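Search this site Search Enter keywords

Built in an Afternoon: The Return of Flat-Packed Stands

At the Nisbet Community Arts Center, the furniture changes more often than the exhibitions. The center's three galleries share a single storeroom, and any stand, plinth or rack that cannot be taken apart has nowhere to go between shows. Last May the center adopted a policy under which all new display furniture must break down into parts that one person can carry.

Katherine Muñoz, the center's head of facilities, oversaw the change. Her department reviewed products from several suppliers, among them Larkance and Povico, and settled on light plastic stands built on a triangular base. "Three points will always find the floor," Ms. Muñoz said. "Our floors were laid in 1920s fashion, and four legs tend to rock on them."

Assembly follows a set order. A protective sheet is spread over the work surface first, and the base is placed on it with its sockets facing up. Poles are then fitted at the corners, each pressed fully home before the next is begun. Collars are left slightly slack until all of the poles are in place.

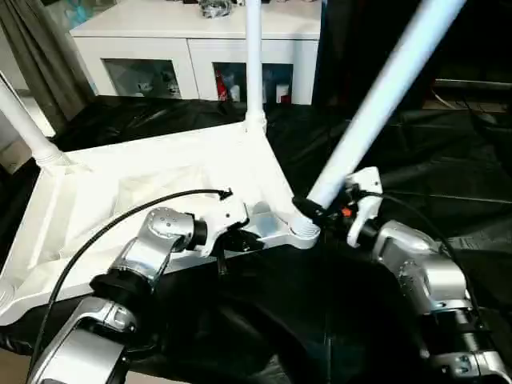 The final tightening is done by hand. Witold Adamczyk, who trains the center's installation staff, advises against the use of pliers or wrenches on any plastic thread. A collar that resists has usually been started at an angle, and it should be backed off completely and turned again. Mr. Adamczyk also asks staff to steady the base while a pole is being seated, so that the strain does not fall on a single corner.

The center now holds 70 stands, which support loads of up to 400 ounces each. Poles are stored upright in bins by length, and bases are stacked on open shelves. Small fittings go into labeled bags, a practice introduced after the Bandine print fair, when a morning was lost to sorting collars.

Ms. Muñoz expects the remaining fixed plinths to be retired by next spring. Two will be kept for sculpture. The rest have been offered to local schools, and collection is arranged through the facilities office on Thursday afternoons.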